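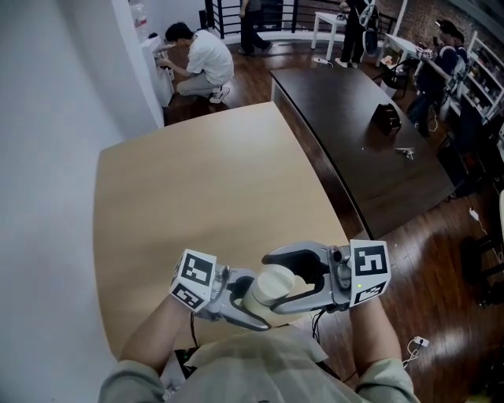
Áine Mac an tSaoi spent nine years as a signaller at Kamgate box before moving into timetable planning, and she still talks about the place as though she'd popped out for lunch. I'd asked her to explain how the branch service gets turned round there, and she said the easiest way was to do it on the table. So a white cup became the terminating train, the edge of the light wooden tabletop became the down platform, and I was told to imagine the river. "Right, that's your Castura stopper," she said. "Now get it out of the way before the fast turns up."

I got it wrong, of course. I wanted to send it straight back out of the platform, but there's no signal for that — the only starting signal on the down side faces towards Wumbei. "Everybody says that," she told me. "You have to go forward, clear of the points, into the siding. Driver changes ends, and you come back over the crossover into the up platform. Four minutes if the driver's keen."

And if the driver isn't keen? "Then the fast sits outside at K127 and I get a phone call."

That signal, 127, came up a lot. It stands on the curve just short of the river bridge, and in her day it was the one passengers knew best, even if they didn't know its number, as they'd spent so much time looking at the water. I used to commute on that line myself and I'm fairly sure I read most of a Russian novel there.

The siding holds nine coaches, so the summer extras from Waka only just fit. She remembers one July evening when two of them arrived nearly together and a goods was waiting to come off the quarry line as well. "I had my tea in front of me at ten past six and I drank it at eight," she said. "Stone cold. I didn't care, I was that pleased with myself."

These days the box is shut and the layout is worked from a screen at Castura, with the same moves over the same points. Áine reckons the new panel is better in nearly every way, though she misses being able to lean out and see whether the tail lamp had gone by. Her planning job means she now writes the turnrounds that somebody else has to carry out. I asked if she still allows four minutes.

"Six," she said. "I'm not a monster."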